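Waseo 家庭内作業データ収集 機材調達計画 データカード

版:2020年9月
対象:ハンドヘルド型グリッパーによる収集機材の購入、予算および更新計画
管理:Waseo 機材計画担当

1. 概要

本データカードは、Waseo が家庭内の片付け作業を対象として実施するデータ収集について、必要な機材の構成、見積の前提、調達の順序および保守の考え方を記載するものである。収集したデータの利用条件は別紙に定め、本書では扱わない。読者としては、次年度の予算要求を準備する部署および収集拠点の責任者を想定している。

2. 適用範囲

対象とする機材は次のとおりとする。

- ハンドヘルド型グリッパー本体
- 指先パッド(消耗品)
- グリッパー搭載カメラおよび広角レンズ
- 記録媒体および充電器
- 運搬用ケース

据置型のロボットアームは本計画に含まない。アームの購入については、収集データによる初期評価が完了した後、別途起案する。

3. 数量

初年度の購入数量は次のとおりとする。

- グリッパー本体:20台
- 指先パッド:400枚
- 運搬用ケース:6個
- 予備カメラ:4台

本体は両手での作業を前提とし、2台を一組として配備する。予備カメラは各拠点に固定して置かず、故障の連絡を受けた時点で管理部門から発送する。

4. 供給元の選定

本体の見積は Wokent および Hesteck の2社から取得した。比較にあたっては、単価のほか、次の項目を確認した。

- 指先パッドを単品で購入できること
- リンク部のボルトを一般的な工具で締め直せること
- 修理期間中の代替機の有無
- 納品時に校正記録が添付されること

Wokent の見積は本体単価が低いが、指先パッドは本体との一括購入を条件としている。Hesteck は消耗品の単品供給に応じる一方、納期が長い。消耗品の使用量が当初の想定を上回る見込みであるため、本体を Wokent、追加分のパッドを Hesteck から調達する案を第一候補とする。両社の部品の互換性は、発注前に試供品で確認すること。

5. 予算区分

本体およびカメラは備品費、指先パッドと記録媒体は消耗品費に計上する。運搬用ケースは単価が備品の基準に満たない場合、消耗品費として処理して差し支えない。輸送費は拠点ごとに計上し、本体価格に含めない。校正作業を外部に委託する場合は役務費とし、起案時に委託範囲を明示する。

為替の変動により見積額が改定された場合は、再見積の写しを添付のうえ、差額の理由を記載する。見積の有効期限を過ぎた金額を予算要求に用いてはならない。

6. 作業環境と機材への要求

収集は一般的な台所および居室で行う。床に近い位置での作業が多く、対象物は蓋、ティッシュ、袋、布など、形状も硬さも一様でない。指先パッドの仕様を決める際は、薄い硬質の物と柔らかい物の双方を把持対象に含める必要がある。
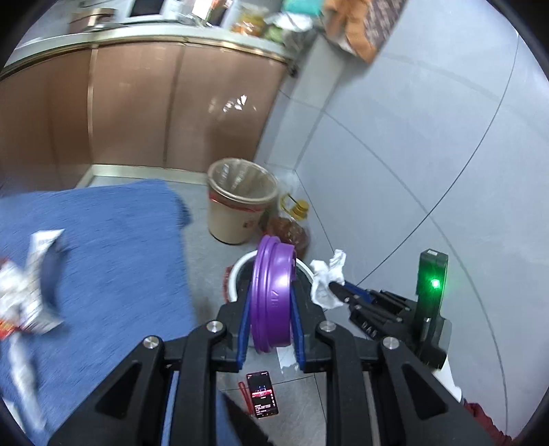
図1 台所の床付近における両手作業。青い内側パッドで紫色の丸い蓋を把持。

カメラについては、指先と周囲の物品が同時に写る画角を必須とする。周辺部の歪みは校正により補正するため、購入時の選定基準には含めない。レンズの交換を行った場合は、機体番号ごとに校正記録を更新する。

7. 保守および更新

指先パッドは摩耗または剥離を確認した時点で交換し、交換日を台帳に記入する。ボルトの緩みは作業開始前に点検する。本体の更新時期は稼働時間に基づいて判断し、購入からの経過年数のみを理由とする更新は認めない。

各拠点は1月に在庫数を報告する。報告様式は前年度のものを引き続き使用する。

8. 未決事項

- Ngô 拠点への配備数
- 収集終了後の機材の保管場所
- Hesteck 製パッドの受入検査の方法

未決事項の確定後、本書を改版する。

関連項目
- Waseo 収集拠点 機材台帳の記入要領
- Ngô 拠点 開設準備の進捗
- グリッパー搭載カメラ 校正手順書
- Wokent 見積比較表
- 消耗品の発注様式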